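**Desktop computer refurbishment** is the practice of returning a retired office computer to service, usually in the home of somebody who was told it would be quick. In Australia the supply peaks after the end of the financial year, when offices discover that machines they had defended for a decade are worthless.

## Processors

A refurbisher commonly fits the fastest processor the socket will accept, a figure on which manufacturers and forums seldom agree.

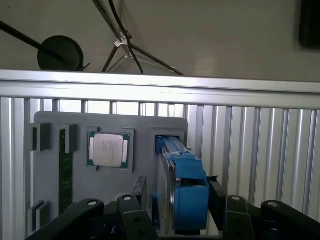
Thermal paste is the subject of a large literature. Birutė Jõgi's handbook for the Feter repair shed gives it 17 pages – the power supply gets 2.

## Storage

Drives are erased before resale, or are at least described as erased. Caddies vary between models and are the part most often missing from a second-hand case.
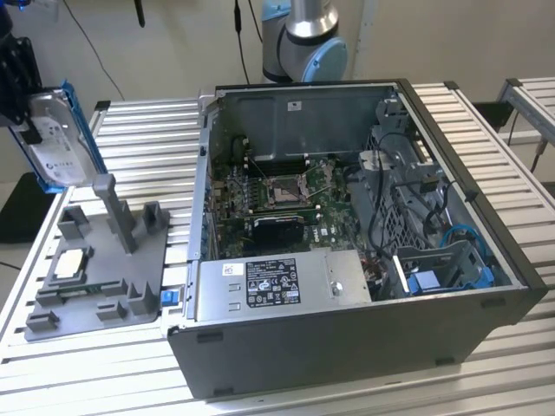
*A hard drive in a blue plastic caddy, with an open desktop case.*

## Sockets

Pins in the socket bend easily and straighten reluctantly. Ojārs Urbonaitė charged $57 to attempt the job and the same to decline it.
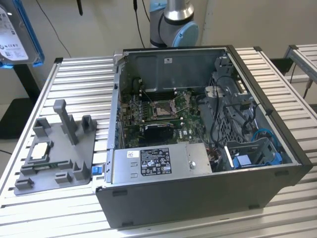
*Dell desktop tower with the CPU socket open and empty.*

## See also

- Electronic waste
- Hard rubbish collection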